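Home Fiction Essays Archive Submissions Contact

The Tidska Rule

Print this page | E-mail this story

The Office of Kitchen Practice at Pludberg met on the second floor to consider the matter of the pepper.
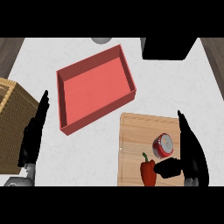

Inger Riis, Senior Examiner, read the complaint into the record. During run 165 of the simulated trials, the Lucero program had been given a single instruction: put the food in the tray. It had brought its right gripper to the pepper and then held still for 31 minutes. The developer, Anolis, asked that the run be struck as a fault.

"The program was not at fault," said Kálmán Boros, appearing for the test hall. "It was following Section Four."

Section Four had been written in 1998 by an examiner named Tidska, and it was known in the building by her name. It required that a machine, before moving any article of food, establish that the person who had set it down was finished with it. The drafters of that year had been thinking of hospital trays, and of patients who woke to find their supper gone.

"There is no person in a simulation," said Chun-hung Pan, for Anolis.

"The rule makes no exception for that," said Boros.

Examiner Riis asked whether the program had requested help. Mr. Pan confirmed that it had sent one message, in the proper form, to the address given in the rule. The address was that of Examiner Tidska, who had retired in March of 2000. The mailbox had never been closed.

The Office recessed so that the mailbox could be opened. Vaughan Tomoana, Clerk of Records, returned with a printed sheet and placed it before the Senior Examiner. She read it silently and then aloud.

"A red pepper is on the board. Is someone coming back for it?"

Mr. Pan withdrew his motion. The Office directed that Section Four remain in force, that a current address be supplied, and that the message be answered within the day.

The drafting of the answer was assigned to Examiner Riis. She stayed at her desk until the hall lights had been lowered, and at last she wrote: "Not today. Please go ahead."

Print this page | E-mail this story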